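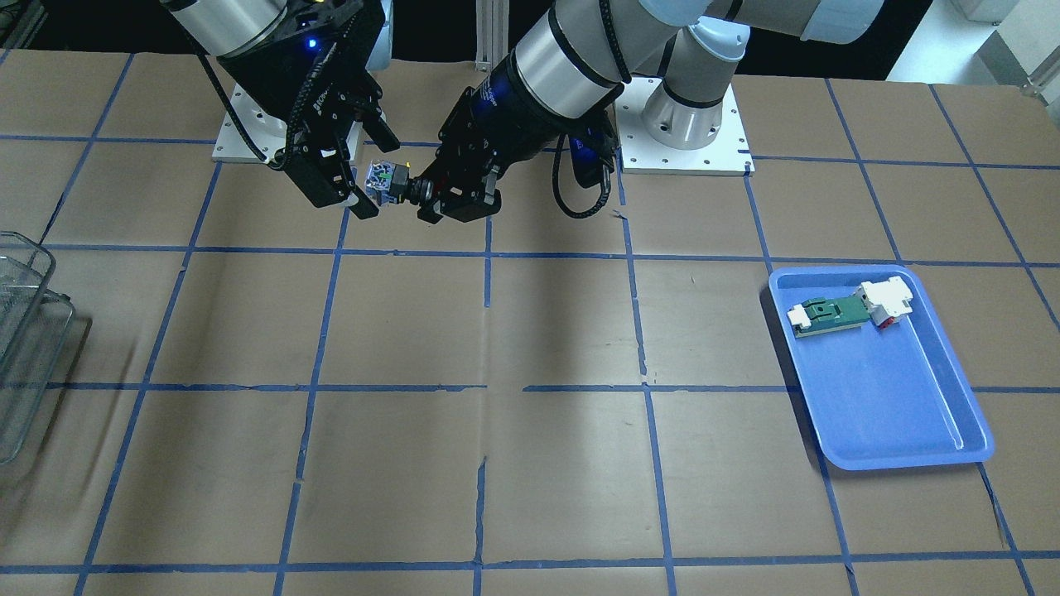

# Laying Out a Paper Grid for Sorting Small Parts

A taped paper grid keeps disassembled parts in order while a machine is open on the bench. This procedure covers a full-size work table. For anything smaller than a clock movement, use a divided tray.

## Materials

- Kraft paper, long enough to cover the table in one piece
- Blue painter's tape
- Straightedge, pencil, fine marker
- Isopropyl alcohol and a lint-free rag

## Covering the table

1. Wipe the table with alcohol and let it dry.
2. Roll the paper out with the curl facing down. Leave 3 inches of overhang at the front and back.
3. Fold the overhang under and tape it to the underside of the table. Work from the center toward the corners.
4. Press out any air pockets with the rag.

## Taping the grid

Run the long strips first, parallel to the front edge. Mark both ends in pencil, anchor one end, pull the tape straight without stretching it, and lower it onto the paper. Stretched tape creeps back and wrinkles the paper overnight.

Add the cross strips next. Cells do not need to match. A gearbox housing needs more room than its screws, so set the spacing by the largest part that goes in each column. Painter's tape lifts the surface of kraft paper when pulled back, so a slightly crooked strip is best left alone.

## Labeling

Write on the tape only. Number the cells from the back left corner, and use the same numbers in the teardown log. The Uslow bench sheet has 30 lines, enough for most pumps. For the Retov 2000, start a second sheet at the impeller stage.

Place parts in the order they come off. Fasteners stay in the cell with the part they held. Cell 17 is reserved for damaged parts, per Hnat Nazarenko's revision in August.

## Replacing the paper

Change the paper when oil has soaked through to the table or when labels can no longer be read. Photograph the layout before lifting any parts, and attach the print to the log.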